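Packing up the plush toys, quick version

Did this again in September before the move to Temden so writing it down while I remember. Takes 17 minutes if the kid is not in the room. Longer if he is.

What you need: one box with straight sides, a lint roller, a marker. Tissue paper if you have it. I don't buy any.

1. Dump everything on the bed. Floor works but your back will hate you.

2. Lint roll each one. Check seams while your at it. Anything with a split goes in the mending pile, not the box.

3. Box open on the bed, toys next to it. Big soft ones go first, on the bottom, lying down. Pandas, bears, that kind of thing.

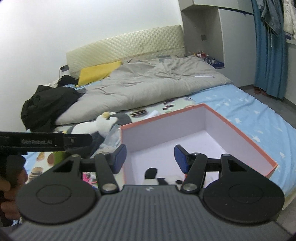 4. Then penguins and anything else with a beak or hard nose. Face up so the beak doesn't get mashed. Eyes scratch too, keep them off zippers and buttons.

5. Small stuff in the gaps. Don't push down hard. If the flaps won't close without leaning on them, take one out. Flat toys stay flat for weeks, ask me how I know.

6. Anything battery powered, batteries out. Tape them in a baggie. One of ours sang from inside the closet at 3am.

7. Write whats inside on the side of the box, top is no good once they're stacked.

Limit is 12 medium toys per box for us. We had 33 toys last time so three boxes, plus the bedtime one that rides in the car. Do not pack the bedtime one.

Storage: dry shelf, off the floor. Basement at the Plaltesberg place was too damp, had to wash the lot.

Washing is a separate post, will link it when its up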